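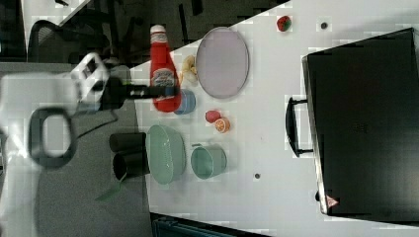 My grandmother never wrote down a recipe in her life, and I've spent most of October trying to cook her meatloaf from memory. I'm on my fourth try (my poor family!) and I think I'm finally getting close, though the glaze still isn't quite hers.

I called my cousin Despina Stergiou on Tuesday, figuring she'd know, and we ended up talking for over an hour, mostly about the old kitchen and that terrible green linoleum and who used to get the chair by the radiator. She swears there was grated onion in it, squeezed out in a dish towel. I'd been chopping mine all this time. She also says the ketchup went on twice, once going in and again for the last 8 minutes, with a spoonful of brown sugar stirred in.

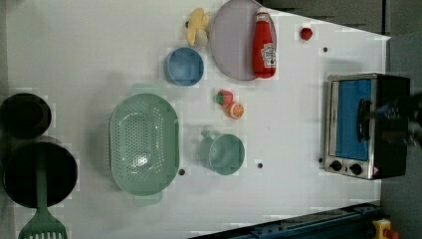
So that's what I did last night, at 400 degrees for the first stretch and then turned down low — and oh, the smell when I opened the oven. My youngest had seconds, and she's the one who picks around everything. I still think it needs something sour, maybe a little vinegar, or the brine from the pickle jar. Grandma never threw that out.

If any of you had a grandmother who cooked this way, I'd love to hear what went in hers. I'm making it again Sunday.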